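Speaker notes – comparing two grippers on the block-moving cell

Slide 1. Title

Keep this short. State what the talk covers: two grippers, one arm, one fixed camera, one bin task. State what it leaves out: suction, soft fingers, anything on a moving belt. Questions at the end, except for questions about units, which people should ask right away.

Slide 2. Why we ran it

The cell had been running on the Jansen gripper since it was set up. It is a plain parallel gripper with flat pads. The Drondex is a linkage gripper, with fingers that close along a curve and can wrap a little around an edge. We had both on the shelf, and every discussion of grasp failures ended with someone proposing that we swap them. No one had numbers.

The question for the talk: with the same arm, the same controller and the same picking policy, how much of the failure rate belongs to the gripper?

Slide 3. The task

Blocks start in one compartment of a divided metal bin. The arm picks a block, lifts it over the divider and releases it on the other side. Then the direction is reversed. Camera is fixed and looks into the bin. There is no wrist camera in this comparison. Say that clearly, people will ask.

An attempt starts when the arm leaves its home pose and ends when the fingers have opened again. A block dropped on the way counts as a failure even if it lands in the right compartment. That rule came from the Proter team and we kept it so the logs could be compared.

Slide 4. Setup

Bin clamped on both sides. In the first pilot it was held by tape only and moved a few millimeters every time a finger touched a wall, which made the camera calibration worthless by lunch. Clamps fixed that. The position is checked against tape marks before each block of runs.

The controller is the Trollen, firmware unchanged through the whole test. Joint speed limits the same for both grippers. Payload and tool center point were set separately for each gripper, measured on the arm and not copied from the data sheet. The data sheet value for the linkage gripper assumes the fingers are fully closed, and the tip moves forward as they close. With the parallel gripper this problem does not exist.

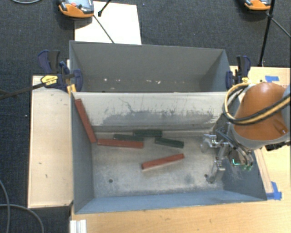

The forward motion of the tip matters most near the floor of the bin. If the planner sends the open fingers to grasp height and then closes them, the tips travel down as well as in. On a metal floor that means contact. We added a lift during closing, tied to finger position, and the protective stops from floor contact mostly went away. This took two weeks to get right and is the main hidden cost of the change. Do not rush this part, the rest of the talk depends on it.

Slide 5. What we measured

Roughly 3,000 attempts in total, split evenly between the grippers and alternated in blocks of runs so that lighting and pad wear would not all fall on one side. For each attempt: success or failure, failure type, cycle time, peak force at the wrist.

Failure types: missed grasp, slip during lift, drop during transfer, wall contact, floor contact. Labels were assigned from the log first and checked against video where the log was unclear.

Slide 6. Open floor

Block alone, away from the walls. No useful difference between the two. The parallel gripper is slightly faster because it needs no lift during closing. If your parts always sit like this, stop here and buy on price.

Slide 7. Walls and leaning blocks

This is where they separate. A block leaning on a side wall gives flat pads very little to hold. The Jansen tended to touch one edge and rotate the block out of the grasp. The Drondex fingers are narrower at the tip and will pull a tilted block into line as they close – when they get a tip behind it. When they do not, the failure is worse, with more wall contact and higher peak force.

Two blocks close together gave the same pattern. The narrow tip fits into gaps the flat pad does not. It also picked up two blocks at once more often. We logged that as a failure. Some groups would log it as a success, so mention it.

Slide 8. The divider

Both grippers have trouble at the foot of the divider. The housing and cable loop limit how far the wrist can tilt before something rubs. We changed the cable routing once, before the counted runs, and left it alone afterward. A shorter loop gave more tilt but pulled on the connector at full wrist rotation.

Slide 9. Failures that were not the gripper

Show the clip. Block detected correctly, grasp pose correct, arm arrives low. Cause: calibration drift between camera and arm base. Both grippers suffered equally. We now recalibrate every morning and after any protective stop above the force threshold.

Glare from the bin floor also cost us some detections in the afternoon. A lower exposure setting helped. We tried a mat and dropped it, the edges curled and the fingers caught on them.

Slide 10. Changing over

A swap takes 5 minutes for the hardware and much longer for the checks. Tool center point, payload, finger limits, then a slow pass along all four walls. Skipping the slow pass cost us a fingertip.

Slide 11. Where we are

Drondex stays on the arm for the bin task. Jansen goes back on for flat tray work. Next round adds a wrist camera, with the same logging format.

Backup slides: force plots by failure type, calibration procedure, closing-lift table for the Trollen. Only show the table if someone asks how the lift was tuned.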